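机器现在到底能不能帮我分螺丝?

Ronja Solberg
5月3日

先交代一下背景。我在Fatby开了个小修理铺,主要修自行车和割草机,铺子里最不缺的就是混在一起的螺栓、螺母和垫圈。每天收工前要把台面上的散件分回格子盒里,M6归M6,M8归M8,黑的归黑的,镀锌的归镀锌的。这活儿不难,就是烦,烦到我三月份干脆把没分的全倒进一个饼干桶,盖上盖子,假装它不存在。桶现在满了。

我弟弟说现在机械臂什么都会,叠衣服、倒咖啡都行,让我别再手工分了。他本人不会叠衣服,所以我对他的判断有所保留。想问问真正用过的人:分拣小五金这种事,小铺子用得起、用得上吗?还是我应该老老实实坐下来把那个桶倒出来?

补充:预算不大,铺子也不大,别推荐要先拆一面墙才能装进来的东西。

Aslak Skjelbred

我在Dalen那边的车间待过,和机械臂相处了五年,感情一般。我的看法是:能做,但看你说的“能”是哪一种。

如果你要的是同一种螺栓,一颗颗从振动盘里排着队出来,那早就能了,几十年前就能,连胳膊都不需要。你这种情况麻烦在“散”。螺栓有躺着的,有半立着的,螺母挤成一堆,垫圈贴着台面像长在上面一样。人的手指摸一下、拨一下就起来了,夹爪得先看清楚,再决定从哪边下手,夹空了还要重来。
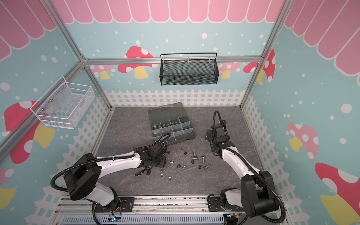 双臂工作站:散落的螺栓、螺母,后面是分格收纳盒。墙上的蘑菇不参与分拣。

你看左边夹爪旁边那一小堆黑色的螺栓和螺母,我最怕的就是这种。颜色一样,互相压着,摄像头看过去就是一团黑。右边那几颗银色六角螺栓彼此分得开,反倒是送分题。还有垫圈,薄,平,没地方下爪子,我们当年给它起的外号不适合写在这里。

再说速度。我在车间掐过一次表,147个混装件,机械臂用了68分钟,中间停下来等我去救了11次。我自己分同样一批,边听广播边分,喝完一杯咖啡就差不多了。它的优点是不会抱怨,也不会把没分完的倒进饼干桶。

几条实际建议:
先把盒子的格子定死,别今天放螺母明天放垫圈,以后不管人分还是机器分都省事。
用磁铁把钢件吸出来,铜的、塑料的自然就剩下了。
过一遍不同孔径的筛子,垫圈和小螺母能先走掉一大半。一块打孔铁皮就行,不需要编程。
做完这三步还剩很多,再考虑胳膊。

至于家务,我家的洗碗机已经是我见过最成功的机器人了,虽然它至今不会自己把碗放回柜子里。

Hakden老客户

买个Bomari的分选机不就完了,我邻居有一台,挺好用的。

(补充:刚问了邻居,他那台是分土豆的。不过螺栓大一点应该也行吧?)

Ronja Solberg

谢谢Aslak,筛子的办法我明天就试,铺子后面正好有块打孔铁皮。分土豆那台先不考虑了,我最大的螺栓也没有土豆大。

另外我弟弟看了68分钟那段,说那是软件没调好。我请他周末过来倒桶,他说周末有事。

相关讨论
旧割草机螺栓锈死,加热还是切掉?
格子收纳盒的盖子总是合不严怎么办
扫地机器人把螺母吸进去了,还能要吗
打孔铁皮做筛子,孔边毛刺怎么处理
Fatby附近哪里能买到散装垫圈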